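Velcombe grip trials: utensils and sticks

README for the table set, last edited August 22, 2024
Kept by Manaia Goodwin. Corrections from Xuân Lâm and Tatiana Kollár are folded in without marking.

What is in this folder

Recordings and notes from a comparison of hand-held grippers on thin household objects: chopsticks, skewers, spoons, a butter knife, drinking straws. There are 445 recordings kept out of 1000 attempted. The rest were dropped for sync faults, dead storage cards or an operator forgetting to start the second unit. We did not drop recordings because the grasp failed. If you have used other sets of this sort you may have noticed how rarely anything falls in them, and you should ask why.

Why we did it

Nestness wanted to know if two-handed demonstrations taken with hand-held units could replace the arm recordings we already had from the Marner bench. The sales material for this class of tool says yes. I doubted it before we started and I still doubt it for anything thinner than a pencil, though less than I did.

Setup

Two operators, Bình Trình and Tài Đồng, working at an ordinary table. Each holds a gripper in either hand, with a camera on the tool looking out past the jaws. Views are wide and round, dark in the corners, and we have not undistorted them. Do that yourself if your training code needs it, and write down which model you used.

Tatiana asked for a busy tablecloth on every run in the table set. A plain gray mat makes any segmentation method look clever. Printed patchwork with checks, flowers and fringe motifs does not, and two of the trackers we tried on the early runs locked onto the print and stayed there.

In the stick runs each gripper holds one stick, so the tip of one tool is nearly always in the view of the other. In the view from the tool holding the teal stick, the second gripper comes in from the left with a brown wooden stick in its jaws, and it covers a good part of the cloth on that side. Anyone planning to estimate object pose from a single tool camera should look at that before promising results. 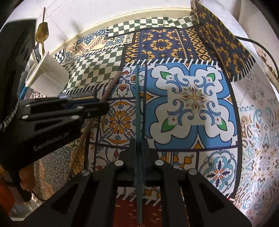

Known problems

Occlusion. As above. The jaws hide the contact point in most stick runs. Labels for contact are inferred from jaw width and are only as good as that sounds.

Slip. A round stick can turn in the jaws without the width changing. We have no sensor for this. Xuân Lâm went through the spoon runs by eye and tagged rotation where she could see it, but did not do the same for the sticks.

Lighting. Whatever the room gave us. Soft shadows from cups and utensils fall across the back of the table in some runs and are missing in others.

Cables. They wander into view. We left them.

Operator habit. Tài squeezes early and Bình squeezes late. A policy trained on one of them does poorly on the other, and we have no third operator to say which is normal.

What we compared against

The Diệp arm, repeating the same pick with the same objects, 20 tries for each object. On spoons the arm did worse than either person, to no one's surprise. On straws it did better. I would not build an argument on that result — the arm had a fixed approach angle that happened to suit straws, and we only found this out when writing up.

Numbers you may be tempted to quote

Policies trained on the hand-held set alone finished up to 18 of those tries on the best object. That is the best object. The worst is in the same results table and should be quoted next to it.

Use and reuse

Fine for testing trackers, comparing camera placement, or pretraining. Please do not use it as proof that hand-held capture transfers to an arm. We ran one arm, in one room.

Still to do

Stick rotation tags. A second arm in November, if the Marner bench is free by then. Tatiana also wants a repeat with the camera raised above the jaws — I expect it will trade one blind spot for another, but it is cheap to try.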